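Clandolby Carry-On Backpack, 30 Liter

I bought my first Clandolby before a December trip to see my sister, and I liked it so much that I ended up stocking them in my own little shop (my husband saw that coming long before I did!). This is the 30 liter one. It goes in the overhead bin, it opens flat like a suitcase, and it has a hip belt you can unclip and leave at home if you're only going for a weekend.

I packed it for seven days away with one pair of shoes on my feet and one pair in the bottom, and I still had room to bring back a jar of honey and a very silly hat. The trick is the long zipper – you can get at your socks without dragging everything else out on the hotel bed.

Colors are moss, navy and brick. I carry the brick one and never have trouble spotting it on a luggage rack.

Price: $181, rain cover included
Laptop sleeve: yes, padded, on the back panel
Water bottle pockets: two, stretchy
Made by: Baltura
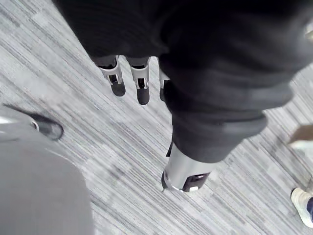
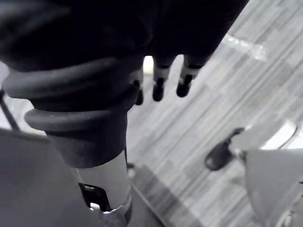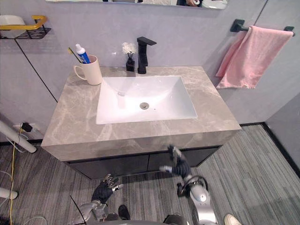 The straps do come a bit stiff, so wear it around the house for an evening or two before you fly. Mine loosened up nicely by the second trip. If you're on the short side like me, slide the chest clip down a notch and tighten the top straps last – it took me three airports to work that out.

I ship from Plalstead within three business days, and you can send the bag back if the tags are still on. Repairs go to Baltura directly, and there's a card with their address in the inside pocket. Please don't put it in the dryer, I've done that so you don't have to.

Moss is sold out as of 3/28/23. Navy and brick are ready to go!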